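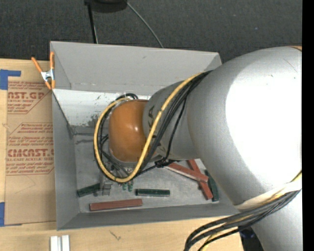 The pitch for the Vakik automatic gearbox fits on the back of a beer mat. You set the speed you like your legs to turn at, the hub does the rest, and you never touch a shifter again. It costs 860 pounds if you buy it on its own, and most people won't, because it comes built into the Diltora commuter bike and the price disappears into the total.

I have been riding the Diltora to work and back through November, mostly in the dark, and I keep going back to one question. Whose problem was this supposed to solve?

Ashton Nepia has an answer ready. He sells the bike from his shop in Ekham and has had one himself since the spring. According to him, people who come back to cycling after years in a car hate gears more than they hate hills. They stall at the lights in the wrong one, they grind up the ramp by the station, and they blame the bike. "Take the shifter away and they relax," he told me. I believe him about the people. I am less sure about the cure.

On flat roads it works well enough. You pull away, there is a soft clunk under you, then another, and you are rolling along at the pace you picked. Stop at a junction and it drops back down while you wait. If every ride were the cycle path along the canal, I would have little to moan about.

Cartwright Hill is another matter. It starts gently, steepens by the chapel and eases off again before the top, and any half-awake rider would change down just before the chapel. The Vakik waits until your legs have slowed, then thinks about it, then changes under full load with a bang you feel through the saddle. By then you have lost your speed and the motor is working hard to get it back. I rode it over and over and it never got any better at it, in spite of the line in the brochure about the system "learning your habits". I asked what exactly it learns. The reply from the makers was polite, long and mostly about the app.

Ah yes, the app. You need it to change your chosen pedalling speed, which I wanted to do far more often than I had expected – slower with a full pannier, quicker when I was late. There is a button on the bars, but it only gives you 3 settings and you choose what those are on your phone, standing still, gloves off. Tipene Donnelly, who runs the evening maintenance class I go to, looked at this for a while and said his old bike had a lever for that.

He was more bothered by the repairs. A normal hub gear can be adjusted with a small spanner and some patience. This one has a sealed motor unit, and if that goes, the whole wheel goes back to the maker. The warranty is two years. Ashton says none of his have failed yet, and he was fair enough to add that none of them are old yet either.

Then there is the weight. The bike has a battery good for 400 watt hours, and the gearbox takes its power from the same one. The drain is small, I am told, and I couldn't measure it. But run the battery flat and the hub stays in whatever gear it was last in. For me that was a high one, into the wind, with the heaviest part of the bike sitting over the back wheel. I walked the last stretch.

Not everyone I lent it to agreed with me. Aroha Treloar has bad thumbs and finds twist grips painful, and she handed the bike back with real reluctance. Her ride to work is 12 minutes on level ground. For her the thing makes sense, and I would tell her to buy one if the price came down. Corey Prendergast, who races at weekends, lasted as far as the roundabout.

What bothers me is the way it is being sold, as the future of the ordinary bicycle. The same was said of belt drives, which are good and which most people still don't have, and of bikes that lock themselves, which I hear less about these days. A cheap shifter and a cable still do this job on most bikes in the rack outside my office. They go wrong too, but usually for the price of a new cable.

The Diltora goes back next week. The lights are excellent, by the way, and so are the mudguards.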